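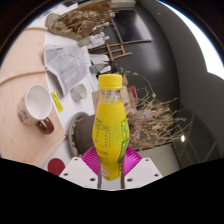

Wanderkarte Sivholm und Umland, Verlag Geerts, 12. Auflage

Zwölf Auflagen sind eine Menge Zeit, um einen Zaun zu bemerken. Der steht gleich hinter der alten Schleuse, quer über dem Weg 7, den die Karte als durchgehende rote Linie führt. Ich bin im März dort gewesen, morgens, bei gutem Licht, und habe den Zaun für ein Missverständnis gehalten. Der Bauer sah das anders.

Zum Guten: Das Papier hält. Nach etlichen Faltungen gegen die vorgesehene Richtung ist noch kein Knick gerissen, und die Höhenlinien kann man auch ohne Lupe auseinanderhalten. Die Flurnamen hat Jaime Aguiar neu zusammengetragen, mit einem schönen kleinen Register auf der Rückseite. Dass der Tisoner Kirchsteig früher ein Viehtrieb war, wusste ich nicht.

Weniger gut ist die Legende. Gestrichelt heißt »Pfad«, gepunktet heißt »Pfad, zeitweise«. Zu welchen Zeiten, behält der Verlag für sich. Die Furt bei Tison ist gepunktet, das Wasser ging mir bis ans Knie.

Wer es genauer braucht, nimmt das Blatt von Lendance, das deckt allerdings nur die Nordhälfte ab und ist in einem Grün gedruckt, das man mögen muss. Ich habe jetzt beide im Rucksack und verlaufe mich mit Zweitmeinung.

Drei von fünf Sternen. Den Zaun habe ich dem Verlag gemeldet.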